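Two arms on one table: Rallville shared workshop opens its home-built robot project to everyone

Rallville, 12/24/24

Members of the Stemport shared workshop in Rallville have put together a pair of robot arms that work side by side at a single table, and from March the whole build will be open to anyone in the town who wants to come and learn how it was done.

The project goes by the name of Ullell. It began as an evening hobby for Edeltraud Sutter and her brother Rupert, who wanted to know how far two people with ordinary tools and a kitchen table could get. They got as far as one arm and a lot of cable before the kitchen was needed for other things, and the work moved to Stemport, where there was a bench to spare and plenty of people happy to lend a hand with it.

"I thought we would be in and out in a few weekends," said Edeltraud Sutter. "Then the second arm went on and we couldn't leave it alone. One arm can push things about. Two arms can hold something between them, and the first time you see that on your own bench you want to ring everybody you know."

Most of the evenings now go on everyday crockery. The team picks one simple job, such as getting a mug in or out of a bowl, and works at it until both arms can be trusted to come in from their own sides without knocking into each other. It is slow going and great fun. Teodoro Villanueva, who wrote most of the control software, keeps a log of every attempt and reads the best ones out over tea.
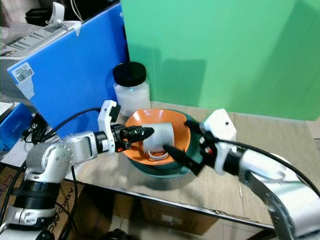 Both arms at the bowl on the Ullell bench, with a white mug lying on its side between the grippers.

"A mug is a lovely awkward thing," said Villanueva. "It's round, it rolls, it has a handle sticking out on one side, and a bowl has sloping walls, so wherever you put the mug down it may decide to be somewhere else. We've had evenings when it went wrong all night and still went home pleased, as we'd found out why."

The control program went through 148 saved versions before the team settled on the one now in use. All of them will be shared, including the bad ones, along with the wiring notes, the parts list and the drawings for the brackets that the members made themselves. Anyone may copy them, change them and build from them free of charge.

The bench itself has cost 3000 euros so far in small parts, cable and fixings, paid for from members' subscriptions and a gift from Aebischer, the Rallville ironmonger's, which has also let the team raid its drawers of odd screws on more than one Saturday.

Ingeborg Thaler looks after the bench and will lead the open sessions. There will be 3 each month to start with, one of them kept for people who have never picked up a screwdriver. Visitors will begin on paper with the way the joints move, go on to wiring up a single joint, and finish by guiding both arms through a job of their own choosing. Old mugs are welcome. So are bowls, jars, lids and anything else that would be no great loss if dropped.

"People come in thinking they need a degree," said Thaler. "What you need is to be all right with taking the same cable off and putting it back on again. My neighbour's lad wired his first joint in an afternoon and I have never seen anyone so proud of a twitch!"

Longer plans are already on the wall. The team would like Ullell to lay a full breakfast table by 2027, and Rupert Sutter is working on softer fingertips that should give a better hold on smooth china. Annelies Hollenstein is writing up the build as a step-by-step guide, with room in the margins for other workshops to add what they find.

Places at the March sessions are free, and under-sixteens should bring an adult. Names can be left at the Stemport front desk or given to any member on an open evening. Workshops elsewhere that would like the plans early, or would like to bring a group over for a day, should ask for Annelies Hollenstein.

Press contact: Annelies Hollenstein, Stemport shared workshop, Rallville. Visits to the bench can be arranged on most weekday evenings.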